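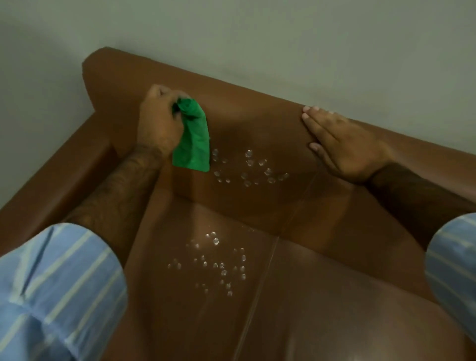
Green cloth and water drops on the backrest of the brown leather sofa

Sofa wiping cell: the arm stops on wet leather with a force error

Last updated in October
Category: Home & Service Robots > Setup and Maintenance > Cleaning Tools

Posted by vedis_cell

Hello everybody. I take care of one small cell with a single arm that wipes furniture. The sofa is brown leather, against the wall. The job is simple: water drops on the backrest and on the seat, then the arm must wipe them with a cloth. By hand I do it without thinking, one hand with the cloth and the other one flat on the backrest.

The arm does the seat well. On the backrest it stops almost every time near the rounded top, with error 2934 (contact force out of range). The controller is a Prumach, the cloth holder is from Miltow. I already made the zero of the force sensor again and I changed the cloth. Speed is 300 mm per second. What should I check next?

Posted by Saraç

I had the same error for two weeks. For me there were three causes together.

First, 300 is too fast for a curved surface. Go down until the error disappears, then go up again in small steps.

Second, check how you do the zero of the sensor. If you do it with a dry cloth and the cloth then takes water, the weight is different. I do it now with the cloth already damp, holder pointing down, arm not moving. The limit in my cell is 22 newtons and I did not need to raise it.

Third, the leather gives way when the tool pushes. You hold it with your second hand, but one arm cannot do this. Teach more points over the top edge, and let the tool follow the curve and not cross it straight.

Also look at the screws of the holder. Mine were loose after about 2000 wipes.

Posted by miltow_user

just raise the force limit, it worked for me

Posted by vedis_cell

Thank you both. I do not want to raise the limit, the leather can get marks. I made the zero with a damp cloth and taught more points on the edge. On Thursday it ran all afternoon with one stop only. The screws I will check tomorrow morning.

We use cookies to remember your login and your language. Accept all | Settings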